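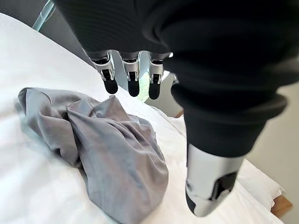 ## Sorting dark laundry on the bed

Put a white or very pale sheet on the bed before tipping out a load of darks. Black and charcoal items look much the same against a navy duvet, and small ones get folded into larger ones by mistake. Smooth the sheet flat first, as creases hide socks.

**Light.** Use the ceiling light and open the curtains. A bedside lamp alone will not separate black from dark grey.

**Order of work**

1. Pull out the large pieces and lay them at the foot of the bed.
2. Check pockets, sleeves and hems by hand.
3. Group what is left by texture, then by colour.
4. Pair and fold the small items last.

Texture is the more reliable guide with dark fabrics. Ribbed knit can be told from fleece by touch, and a raised seam shows which way round a garment is lying. Run a thumb along the seam until it meets an opening, then turn the piece the right way out. 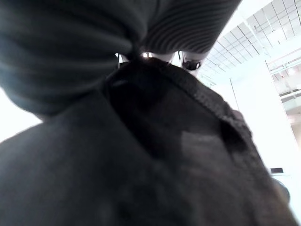 Pinching a knitted item round its middle is fine for lifting it, but do not store it like that. Ribbing held tight under an elastic band or a turned-over cuff loses its stretch. Lay the pair flat, heel on heel, fold once across the ankle and stand it upright in the drawer.

Fleece and felted fabrics shed on to everything near them. Keep them to one side of the sheet and go over them with a lint roller before folding. Fold with the seams inwards — the outer face then picks up less fluff from its neighbours.

**Odd items.** Keep a cotton bag on the back of the door for singles. Empty it on to the sheet at each sort. Anything still unmatched by November goes to the rag box.

**Drawer dividers.** Telma Iturra cuts hers from shoebox lids. The strips need to be 50 mm lower than the drawer side or they catch on the runner above. Fix with masking tape, which peels off cleanly when the layout changes.

**The sheet.** Shake it out of the window afterwards and wash it with whites, never with the next dark load.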